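We use cookies to remember your preferences. Accept | Manage settings

Do you really need a packet of root powder?

March | By the Otent growing notes desk 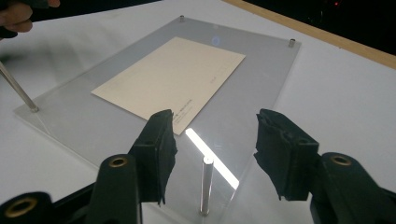

Does sprinkling fungus powder in the planting hole help a new shrub settle in?
In most ordinary garden soil it makes very little difference that I can see.

Every spring the catalogues fill up with the stuff. Stenetti sells a tub for the price of a decent rose, and the leaflet promises 2,000 living spores in each spoonful, as if a big number settled the matter. It doesn't say which fungi, how old they are, or what happens to them after a winter in a warm shop. I'd want to know all of that before I paid.

I planted 60 bare-root hedging whips along the north side three winters ago, half with powder and half without. Same trench, same mulch, same neglect. By the second summer I couldn't tell the halves apart and had to go back to my notes. One hedge in one garden proves nothing much, I grant you, but the leaflet offers even less.

Soil that has had plants growing in it usually has its own fungi already. If you are filling a raised bed with bagged compost, or working on a new-build plot scraped down to clay, there may be a better case - though I'd still spend the money on leaf mould first.

What kills new shrubs in my experience is dry roots in May. Soak them before planting, firm them in, and water once a week until the leaves have hardened. A can costs less than the tub.

Get the next issue by email. Unsubscribe at any time.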